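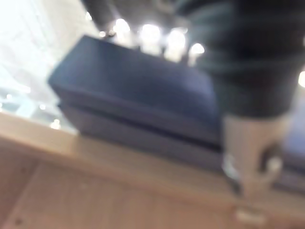

Flat storage is the household practice of keeping folded textiles, shallow boxes, and similar goods lying on their widest side, either singly or in low stacks. It is distinguished from upright storage, in which the same goods stand on edge in a drawer or bin, and from hanging storage. The basic unit is a piece with a broad top face and a visible division along its side. In a dark blue piece resting on light wood, the division shows as a darker band between an upper and a lower layer, and one end is rounded. Such a profile is common to folded cloth and to boxes with a lid and base, and the two are handled in much the same way.

Terms

In household manuals the upper surface of a stored piece is called the face, and the line between its layers is called the seam, whether or not any stitching is present. The end at which cloth turns back on itself is the fold end, and the opposite end, where the loose edges meet, is the open end. A stack is said to be faced when all of its fold ends point in the same direction. The expression "laid flat," found in older writing, may refer either to flat storage or to the drying of knitted goods on a level surface, and the meaning must be taken from the context.

Surfaces

Flat storage requires a level surface somewhat wider than the goods placed on it. Wood is widely used for shelves, chests, and tabletops, and is often left in a light finish so that dark goods can be found easily. Some shelves have a raised edge along the front, which keeps a stack from sliding forward when a lower piece is drawn out. The raised edge has the disadvantage of catching loose threads, and it makes the shelf harder to wipe clean. Paper or cotton liners are laid over unfinished wood, particularly where the goods are white.

Shelf depth governs the size of the fold. A piece that reaches past the front of the shelf will droop and take a crease at the edge, and should be folded again or moved to a deeper surface. Pieces much shallower than the shelf tend to be pushed to the back and forgotten. Many households settle this by placing a second row behind the first and reserving it for goods used only in one season.

Methods

Three ways of building a stack are generally recognized. In the plain stack, each piece is placed directly on the last, with the fold ends facing forward. In the turned stack, alternate pieces are reversed so that the thicker fold ends do not all fall on one side. The turned stack stays level to a greater height, although its front is uneven in appearance. In the boxed stack, small articles are gathered into shallow lidded boxes and the boxes are piled in place of the goods themselves.

The teacher and writer Getachew Mersha recommended the turned stack for blankets and the plain stack for everything else. His manual, Shelf and Fold, was printed in Damham in an edition of 800 copies and gives 8 as the greatest number of bath towels that should be piled together. Later writers have treated the figure as a matter of preference, noting that thin towels may be piled higher without difficulty.

Color and labeling

Dark goods present a particular problem in flat storage. Navy, black, and dark brown pieces are easily confused on a poorly lit shelf, and the seams between them are hard to see — a difficulty that increases with the height of the stack. Placing a light piece between two dark ones is the usual remedy. Cloth tabs and paper tags are also used, fastened at the open end where they will not mark the face.

Care of stored goods

Folded textiles left for long periods develop lines along the fold, and these may become permanent in linen and in some heavy cottons. Refolding along a different line once or twice a year is commonly advised. Boxes require less attention, but their lids may bow under weight, and heavier boxes are placed at the bottom for this reason. All goods should be fully dry before they are put away.

Collections and study

The Prosser Household Collection holds 2,748 items relating to domestic storage, among them shelf liners, fold boards, and lidded boxes. Its catalog, prepared by Mitiku Tamiru, arranges the material by the surface on which it was kept — shelf, chest, drawer, or table — and has been adopted with small changes by the museum at Brestard. A smaller group of printed household guides is held at Grolum and may be viewed by appointment, except in August.

Last updated: August

Related articles
Blanket chest
Drawer liner
Fold board
Linen closet
Shelf and Fold (manual)
Upright storage

Shares: 8
Comments: 2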